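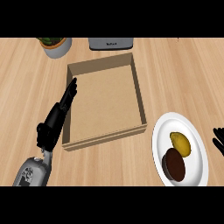 Abbas Ranjbar wants the rigging sheet and the front of house sheet kept as one document this time, so whoever opens the Irkcombe on a show day reads both halves. Fine by me. Comments are under each line. Sorry about the typing, did most of it on my phone in row F.

Irkcombe Playhouse – pre-season walkthrough, stage and house
Walked April 7, 2019, dark day, house lights and work lights on
OK = fine as is. FIX = before first tech. WATCH = look again at next walk.

STAGE AND FLY

1. Fire curtain, full drop and raise – OK
Came down clean, seated all the way across. Release handle stage left is clear. Stage right handle had a coat on it. Moved the coat.

2. Line sets, ropes and locks – FIX
Line 6 creeps with the lock closed. Not much but it creeps. Tagged out, nothing flies on 6 until the Rorow people have been in. Rest of the locks hold.

3. Arbor loading, spreader plates in place – OK
Two plates on line 5 were sitting high, pushed down and rechecked.

4. Batten labels match the line schedule – FIX
Schedule on the rail is still the one from last August. Needs reprinting. The pencil changes are right, the typed ones aren't.

5. Loading gallery, toe boards and gate – WATCH
Gate closes but you have to lift it. Hinge is tired. Loose shackle found on gallery floor, now in the shop.

6. Ladder cage and lower hatch – OK

7. Trap covers, flush and pinned – FIX
Downstage trap rocks when you stand on the upstage corner. Pins are in. I think it's the batten underneath thats split. Keep dancers off it. Actors too if possible.

8. Pit rail and pit net – OK
Net tag in date. Rail bolts hand checked, all snug.

9. Stage edge marking – FIX
White tape is gone in the middle third. Glow tape also dull. Redo both, same day.

LIGHTING AND POWER

10. Safety cables on every hung fixture – FIX
Missing one on the balcony rail, house left end. Fixture taken down till we have a cable. Asked De Bruijn for a box of 20, they had them in stock.

11. Company switch, cover and lockout – OK
Lock present, key on the hook in the dimmer room where it should be.

12. Floor pockets, lids and gaskets – WATCH
Upstage left lid doesn't sit flat. Not a trip yet.

13. Cable runs across crossover – FIX
Old video run still across the floor behind the cyc with nothing over it. Either pull it or ramp it. I'd pull it – no one has used it since the panto.

14. Running lights, blue, both wings – OK
One lamp swapped during the walk.

15. Emergency lighting, battery test – FIX
Held the test button on each. Stairwell B unit went out early, well short of where it needs to be. New battery ordered, PO 3547. The rest stayed up for the full run.

16. Ghost light – OK
Plug is new. Good.

BACKSTAGE

17. Scene dock doors, both leaves – WATCH
Left leaf drags when it rains. Opens with a shove. Ask Skodside if the threshold strip can be trimmed, they did the install.

18. Fire exits backstage, clear and unlocked – FIX
Dressing room corridor exit had a costume rail in front of it. Third time. Rail moved, note left. Please put floor tape down so there's no argument about where the rail can go.

19. Extinguishers, gauges and tags – OK
All in the green. Paint store one is hung a bit high but within limits.

20. Paint store, lids on, rags in the metal can – OK
Can emptied. Somebody's lunch in there too, also emptied.

21. Quick change area, handrail and treads – FIX
Second tread is loose on the SR treads. Two screws will do it.

22. Comms and show relay to dressing rooms – WATCH
Room 4 crackles. Not a safety item unless it goes dead, then it is.

HOUSE

23. Aisle lights – FIX
Row K house right and row P center out. Same fault as before I think, water from the mop getting in. Tell cleaning.

24. Seats, arms and standards bolted – FIX
G14 rocks. G15 rocks becuase G14 rocks. Take both off sale until done.

25. Balcony front rail – OK
Height measured again at the aisle ends, meets what's on the drawing.

26. Carpet edges and stair nosings – WATCH
Balcony stair, top landing, nosing lifting on the left. Glued it. See if the glue takes.

27. Exit doors, panic bars – OK
All pushed, all opened, all latched behind me. Northeast door is stiff but goes.

28. Exit signs lit – OK

29. Wheelchair positions, clear sightline and brake surface – OK
Companion chairs were stacked in the left position, put back in the store. They need to stay in the store.

30. Assistive listening, cabinet and charge – WATCH
Cabinet fine. Charger strip is warm to the hand after an hour. Moved it off the shelf and out where air gets to it.

31. Evacuation announcement, recorded and live mic – FIX
Recorded one plays but it still says to leave by the old box office doors, which are now a wall. Has to be rerecorded before there is an audience in here. Until then live mic only, card is taped to the stage manager desk.

OPEN BEFORE FIRST TECH
Line 6 lock. Trap. Stage edge tape. Safety cable. Video run. Stairwell B battery. Corridor tape. SR tread. Aisle lights. G14 and G15. Line schedule. Announcement.

Add your own comments under the line they belong to, with initials. Not at the bottom and not in a separate email please. Next walk is after load in, same order, starting from the fly rail.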